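What I'm spending on, and what I'm not, before November

I promised Dela Wumbei a list of what we need to buy for the home handling work, and the list got long enough that I'm putting it here. It also saves me from answering the same three emails again.

For anyone who hasn't read earlier posts: four of us collect demonstrations of ordinary household jobs with hand-held grippers, and the recordings go to train a robot arm we share with the group at Ellmont. Picking up plates, moving cups, putting things in trays. The project is called Trastside and it has very little money. I look after the money, mainly by virtue of owning the spreadsheet.

The budget for this round is $2,000. Last round it was also $2,000, and we ended with 17 dollars left and a broken jaw link, so I'd like to do better.

Grippers first. We own two. They're the parallel type with the wide housings, and they have held up fine apart from the link. The question was whether to get a third. Akua Annan wanted one so that she and Senyo Korletey could both be recording while a spare sat on the charger. I was in favor until I went through the log and saw how often both grippers were in use at the same moment. It was rare. Most of our lost time is resetting the table, and a third gripper does nothing for that. So no third gripper.

What we will get is a repair kit from Husano, with jaw pads, links and the small pins. It costs $261 with shipping. That felt like a lot for a bag of parts, but a single replacement link ordered in a hurry cost us almost half of that last time, and we waited two weeks for it. I've already placed the order.

Next is storage. We filled both drives. I used to buy the cheapest drive I could find and then copy everything twice out of worry. This time I'm buying one good one, and the second copy goes on the machine at Ellmont, which Augustina Aryee has agreed to. Please label your folders the way she asked. She has been patient about it.

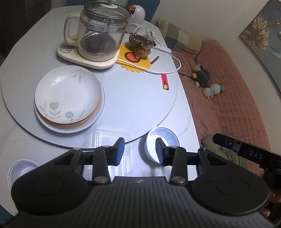 The category I underestimated is objects. When I wrote the first budget I gave it one line and a very small number, thinking that everybody has dishes. Everybody does have dishes, but you use the same ones every time and after a few weeks all your recordings contain the same plate. We need things that are white on white, things made of glass, things with handles in odd places, and cords. Cords especially. Ewurabena Akpalu has been asking for more glass and more cords since the spring and I kept moving her request to the next round. She was right and I should have listened sooner.

So objects get a proper line now. My rules for spending it:

Secondhand first. Thrift stores, yard sales, the back of your own cabinet. A chipped bowl is fine as long as the chip isn't sharp.

No sets. Six matching bowls teach the arm much less than six different ones, and they usually cost more.

If you want to use something you care about, don't. I can't pay you back for your grandmother's teapot.

Keep receipts, even for a dollar. A photo of the receipt is enough if the print is readable.

Turntables are the one place where I went back and forth. A big one means you can turn the whole layout to a new angle without picking everything up, and with resets being our slowest step, that matters. The good ones are heavy and hard to ship. Løken has one I like, but the shipping was close to the price of the item, so I took it off the list. I'd rather check local restaurant supply places first. If anyone knows one that sells used, write to me. Before you buy, check the diameter against your table, and think about what happens to a plugged-in cord when you spin it. Senyo's suggestion is to unplug first, turn, and plug in again, and that's what we'll do.

I also looked at lighting. The glare on plates and glass bothers me when I review recordings in the evening, and my first thought was to buy two soft lamps and make it go away. Augustina talked me out of it. The arm is going to work in kitchens and dining rooms with whatever light people have, so glare should stay in the data. The lamps came off the list too.

Things still undecided:

Spare batteries. I want to see how the current ones do over another month.

Carrying cases. We're using a duffel bag with towels in it. A real case would be nice, and I keep finding reasons to put it off.

Trays. The clear plastic kind is cheap and useful for sorting tasks, so if you see some at a good price just get them and tell me after.

Whatever is left goes into a repair reserve, and I'm not going to touch it for objects or anything else, even if someone finds a very good kettle. I'll put the updated spreadsheet in the shared folder tonight. Dela, your column is the one on the far right.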